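4. Storage and drying of brushes

4.1 Why the rack matters

Most of the handbooks we looked at give one line to storage. Hang the brush, tip down, out of the sun. Fine as far as it goes, but it says nothing about what people do at home with one small table, a mug full of pens and a brush they forgot to rinse. The survey part of the Javerby study was meant to fill that gap, at least a bit. We sent out 382 forms through the four evening classes and asked about rinsing, reshaping, drying and where the brush lives between sessions. Forms asked for the last time only, not habits in general – habits answers come out far too clean.

Storage fell into a few sorts. Lying flat on a cloth or a rest. Upright in a jar, tip up. Rolled in a bamboo mat. Hung from a rack. A small group put the plastic sleeve back on while the hair was still damp, which most teachers warn against and which the beginners' leaflet at Javerby did not mention at all (it does now). Flat and jar were by far the commonest at home. Hanging was mostly a classroom thing. Several learners wrote in the margin that they had never seen a rack for sale and took it for an ornament.

Racks also differ more than the handbooks let on. Round ones with hooks on a turning top, wall rails, the plain two-post kind. Ours is the two-post kind throughout. Height is the main trouble. A rack bought for small script brushes will not take a long-handled one without the hair touching the table, and once the tip rests on anything the point is lost by morning. Loops are the second trouble. Cheap brushes come with a loop of thread glued into the end of the handle, and it pulls out. Learners then tie on their own, usually too long, and are back to the height problem.

4.2 Brushes on the rack

We kept to brushes of the kind learners own already, mixed sizes, no matched set. Mixed sets are awkward to space. A thick brush needs room on both sides or it leans against its neighbour, ink moves across, and hair dries bent. With thin handles this hardly matters. Figure 3 gives the rack with a mixed set on it; note how much heavier the head of the large brush is than anything the slim handles would suggest, and that there are more hooks on the bar than brushes in use. We would advise learners to leave hooks free in this way and not fill the bar just becuase it is there.

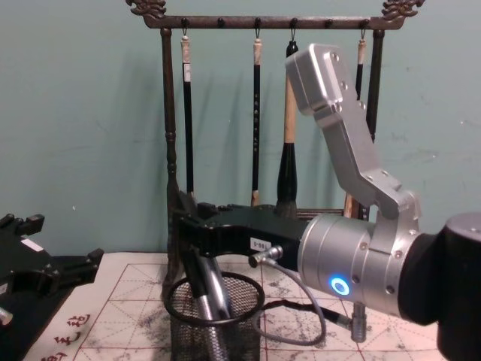
Figure 3. Two-post brush rack with a mixed set hung by loops. Six hooks under the bar, four brushes.

Pimentel, reading an early draft of this section, objected that hanging is oversold: a brush that has been rinsed badly will rot at the root whichever way up it is, and a learner who is told to buy a rack will think the job is done. Better to teach the rinse for a whole term and leave the furniture alone.

We take the point about rinsing. It is covered in section 3 and nothing here is meant to replace it. But the two are not really rivals. Ink that stays in the root is a rinsing fault; water that stays in the root is a storage fault, and the second can spoil a brush that was rinsed perfectly well. Tip up in a jar the water runs down into the ferrule end and sits there, glue softens, hair starts to shed. Learners blame the brush. Then they buy a dearer one and treat it the same.

4.3 Drying test

Small test, done in the Greneck room over June. 19 brushes, all rinsed by the same person in cold water until it ran clear, squeezed once in a folded towel, point shaped with the fingers. Split between hanging, flat and jar. Windows shut, heating off, no fan. Checked by touch at the root and again by pressing onto dry xuan paper, where even a little damp leaves a ring.

Thin brushes were dry by next morning however they were kept. No difference worth reporting. The thick ones were another matter. Hung, they passed the paper check after about 40 hours. Flat, they took longer and dried unevenly, the side against the cloth always last. In the jar they felt dry outside well before they passed, which is the trap, as anyone judging by the outer hair would have put them away. We stopped the jar brushes on the third day and did not follow them further.

Shape of the point was judged by eye, by two of us, without knowing which group a brush came from. Agreement was good for the hung brushes and poor for the flat ones, where we could not settle what counted as bent. So we report it only loosely: hung brushes kept the point they had been given, flat ones often had a lean to one side that went away on wetting. A lean that goes away is probably not damage. It does annoy people though, and beginners tend to press harder to get rid of it.

Limits are plain enough. One room, one season, few brushes, and goat hair and mixed hair lumped together beacuse we did not have enough of either. Weasel hair not tried. Humidity was not logged, the meter having gone missing in the move from the old studio. Anybody repeating this in a damp flat in winter should expect slower drying all round and may well find that the thin brushes separate too.

4.4 What we now tell learners

The Tivia course sheet has been changed as follows. Rinse till clear, squeeze, shape. Hang if there is a rack. If not, any rail with a hook will do – a cup hook under a shelf, a coat hanger with thread over it – so long as the tip touches nothing. Thick brushes at the ends of the bar or with a free hook beside them. No sleeve, ever, once the brush has been wetted. Check the loop when you buy and retie it short if it looks weak. Flat on a cloth is all right for small brushes overnight, turned once.

The jar stays on the sheet for dry brushes only. We had wanted to drop it altogether but the class tutors said learners would go on using it whatever the sheet said, and wording that fits what people have on the table stands more chance of being read. Whether the new sheet changes anything at home is taken up in section 5, with the second round of forms.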